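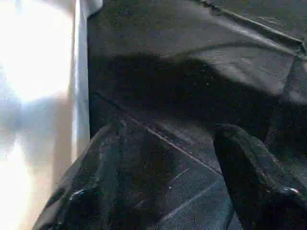 Why is the waist seam of a fitted dress sewn before the zipper is put in?

The zipper crosses the waist seam, and both sides of the opening have to meet at the same level. When bodice and skirt are already joined, the seam can be matched once, basted, and checked on the form before any permanent stitching is done.

Unit 4: Joining Bodice and Skirt

This unit follows the bodice fitting completed in March. Students should bring the corrected bodice, the cut skirt panels and the marked pattern envelope. Work that has not been fitted and initialed by the instructor may not go forward to the waist seam.

4.1 Preparing the edges

Staystitch the bodice waist 1/2 inch from the raw edge, using a regular stitch length. The skirt waist is staystitched in the same way, except on gathered styles, where two rows of long stitches take its place. Transfer the center front, center back and side seam marks to both pieces with thread. Chalk is accepted on practice samples only.

4.2 Distributing ease

The skirt waist of the Driridska block is drafted slightly larger than the bodice waist. The difference is eased in between the side seams and the darts, never across the center front. Pin at the marks first, then halve each remaining space and pin again. Margus Dzene will demonstrate this step on a 20-inch half sample at the start of the session.

Gathered skirts are handled differently. For the Istidley pattern, cut the skirt panels to a combined width of 60 inches and draw up the gathers evenly by quarters. Bulky gathers at the side seams are the most common fault in student work and will be marked down.

4.3 Stitching and pressing

Stitch with the bodice uppermost for flat skirts and the gathers uppermost for full ones. Seam allowances are 5/8 inch throughout. Press the seam as sewn, then press it toward the bodice. Use a press cloth on all synthetic blends and keep the iron at or below 300 degrees Fahrenheit. Test on a scrap of the same cloth before touching the garment.

4.4 Waist stay

A stay of firm grosgrain ribbon is required on every dress with a gathered skirt. Cut it to the finished waist measurement plus one inch at each end, and tack it to the seam allowance at the darts and side seams. It is left free near the zipper.

Assessment

Submit one flat sample and one gathered sample, each labeled with name and section. Questions about grading should be directed to Zeyu Shao during posted office hours.

Related handouts
Unit 3: Fitting the Plerico Bodice
Unit 5: Lapped and Invisible Zippers
Reading a Singhal Size Chart
Hem Finishes for Full Skirts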